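Protective Packing of Glass Bottles for Small Parcel Shipping

Project report, Packaging and Logistics Studies
Leonie Schwaiger and Balthasar Hofstetter
Project partner: Britimska Gift Parcels, Kisbridge

1. Background

Britimska is a small shop in Kisbridge which sells gift parcels with drinks and sweets. Most of the parcels are collected by the customers, but in April the owner asked our department if students could look at the shipping of glass bottles. Until now the shop wraps every bottle by hand in newspaper and puts it in a carton with crumpled paper between. This method is cheap, but it takes a long time and the result depends very much on the person who is packing.

The task was to compare this method with two others and to give a recommendation. We were not asked to design a new carton. The budget for materials was 400 dollars, which also had to cover the postage of the trial parcels.

2. Methods we compared

Method A is the present one, with newspaper and crumpled paper.

Method B uses corrugated cardboard dividers, which are delivered flat and must be put together before use. We ordered them from Hollenstein. The grey colour of the board is a little dull for a gift, and the owner mentioned this already at the first meeting.

Method C uses a foam tray with compartments. The bottles are placed upright, a second piece of foam comes over the necks, and everything goes in an outer carton which is closed with tape. The trays for our trials came from Cordale.

For all three methods we used a parcel of six bottles, as this is the size which the shop sells the most. Other sizes, for example the parcel with twelve small bottles, are not part of this report.

3. Packing work

We did the packing at a large table in our workshop room. The height of the table was at first too low for Balthasar, who got a sore back after the first morning, so we raised it on blocks. It is a small detail but we think it belongs in the report, as a shop worker may stand in the same position for several hours before Christmas.

For Method A the newspaper must be cut or torn to the right size before the work begins. If this is not done, the packer has to stop at every bottle. The ink also comes off on the fingers and after that on the labels, and we had to clean several bottles with a damp cloth.

Method B was slower than we expected. The dividers have slots which must fit together exactly, and when one piece is bent it does not slide in. After some practice it went better. Leonie found that it is easier to begin with the two long pieces standing on their edge and to push the short ones in from the top.

With Method C there is nearly no preparation. The tray is put on the table, the bottles are set in the compartments, and one can see at once if a bottle is missing. For this reason the owner liked it very much when she visited us. 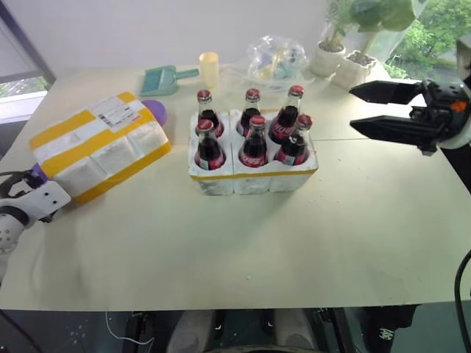 Figure 1. Six glass cola bottles in the foam tray, two rows of three, with a taped and labelled package to the left.

The bottles stand higher than the rim of the tray, so the tray alone does not protect the neck and the cap. The upper piece of foam is therefore necessary and should never be left out to save money. We also recommend that the shop checks the height of each new kind of bottle before ordering, as the upper piece is made for one height only.

4. Closing the parcel

The tape was a bigger question than we had thought. In the first trials we used one strip along the middle seam, and the flaps opened a little at the ends when we lifted the carton by its corners. Later we put tape in both directions, so that the bands cross each other. This uses more tape but the carton stays closed. The shipping label should be put on last and no tape should run over the barcode, because the shiny surface can make problems for the scanner.

5. Costs

We calculated the material for one year with 3,000 parcels, which is the number the owner gave us for her planning. For Method C the foam, the cartons and the tape come together to 3,551 dollars. Method B is a little more expensive when the working time is included and cheaper when it is not. Method A has the lowest price for material, but the working time is the highest of the three.

The storage must also be considered. Foam trays cannot be folded and they fill a shelf very quickly. The back room of the shop has place for 99 trays if the lower shelf is cleared, so the orders would have to be small and frequent.

6. Recommendation

We recommend Method C for the parcels which are shipped and Method A for those which are collected in the shop. Foam has a clear disadvantage for the environment, and some customers will not be happy to receive it. A tray of moulded paper pulp could be a better solution, but the samples came too late for our trials and we could only look at them briefly.

7. Open points

The behaviour of the foam in cold weather was not tested. We also did not test what happens when a customer sends back empty bottles in the same tray, which the owner would like to offer next year.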